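Password resets in the Skerkcombe booking app
Project report, second-year computing, Manju Uniyal and Jaime Rocha
2019-08-24

Our task was to find out why so many members of the Skerkcombe leisure centre asked the front desk for help with their passwords. The centre uses a booking app called Nokier. We were given the help desk log for March, which held 3275 entries with names removed.

We read the entries and sorted them by cause. The largest group came from reset emails. The link in the email stops working after 15 minutes, but the email doesn't say so. People opened it later, got a blank page and asked for another. If they asked for 2 links, only the newer one worked - and many clicked the older one.

We wrote a new version of the email with the time limit in the first line, and a plain error page to replace the blank one.
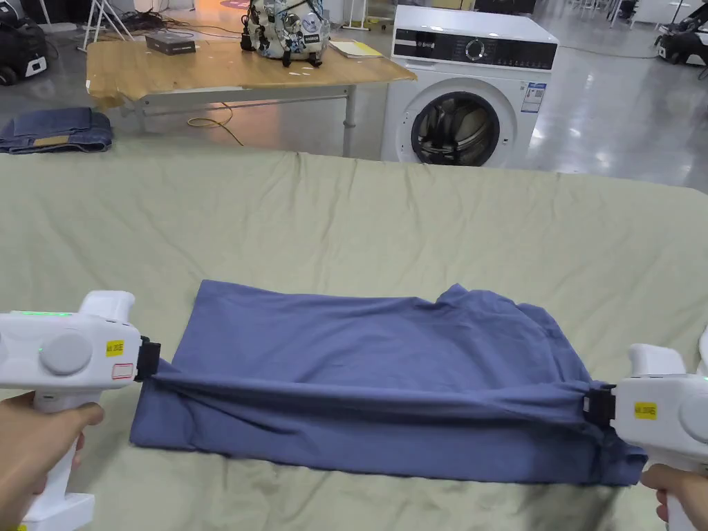
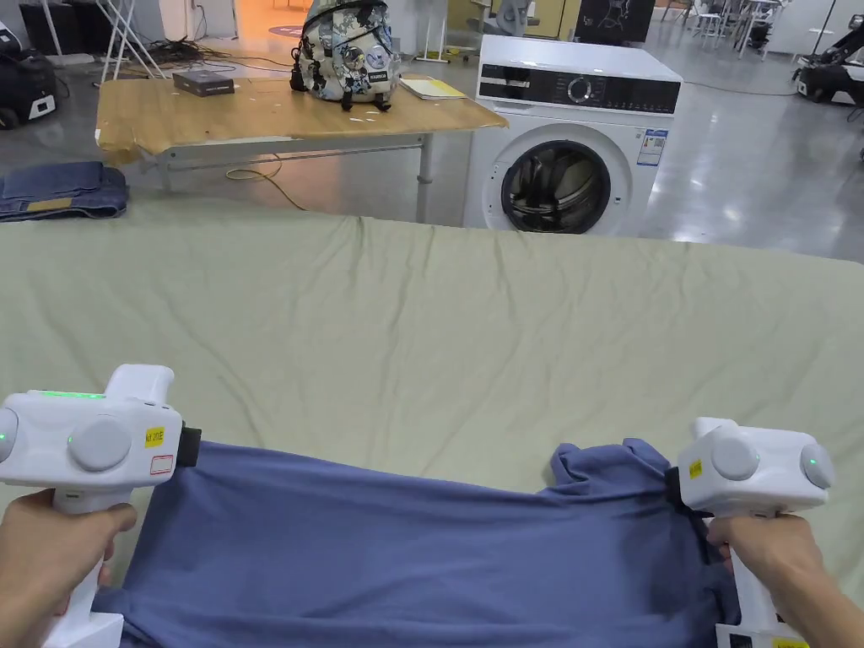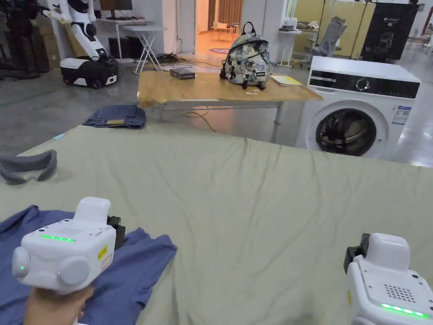

Vikas Bhatia thought the time limit itself was the fault, and that a clearer email would only tell people sooner that they had missed it. He asked for a longer limit to be tested as well. We couldn't change this in Nokier, so we tested the wording alone.

We showed both emails to 80 members. Most of those given the new one could say how long the link would last. Few could with the old one. We did not test the error page on a phone, and the text may be too wide for small screens. Lamduan Klinhom has the log and our sorting sheet.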